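How to Check a Surgery Bill Before You Pay It

The first bill you get after an operation is usually a summary. Mine, from a billing company called Lestetti, had four lines and a total of $2,095. It also had a cheerful note saying most patients find it easiest to pay online today. I'm sure they do.

Ask for the itemized version

Call the number on the bill and say "I want an itemized statement with the billing codes." Use those words. If you ask for "more detail" you may get the same four lines in a bigger font. Write down the time of the call, and ask for the statement by mail even if they push the website.

Put the insurer's letter beside it

Your insurer sends its own letter, often called an explanation of benefits. The number you care about is "patient responsibility." If the bill asks for more than that, don't pay the difference until someone explains it in writing. A friendly voice telling you "it'll sort itself out" doesn't count.

Go through the operating room charges slowly. Supplies, instruments, stitches and room time can be listed one by one or lumped together, and I would be suspicious of any line that just says "misc."

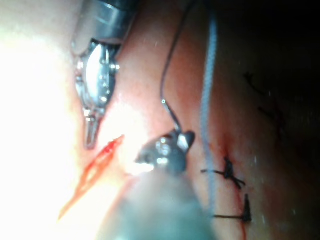 Look for repeats

Same code, same date, same amount? Circle it. It may be correct, but make them say so. I found $308 for "recovery supplies" twice, plus $81 for a follow-up visit I never went to. Both came off after two calls and a letter.

Dispute it in writing

Keep the letter short. Give the account number, the lines you question and what you want done. Ask them to hold the account while they look, and get that confirmed on paper. Lestetti gave me 90 days. Yours may give less, so ask.

Be careful with paid "bill checkers"

I tried one, Flarkon. It wanted a cut of the savings and sent back a list of things I had already circled. Maybe it does better with bigger bills. I'd want to see that before handing over my records.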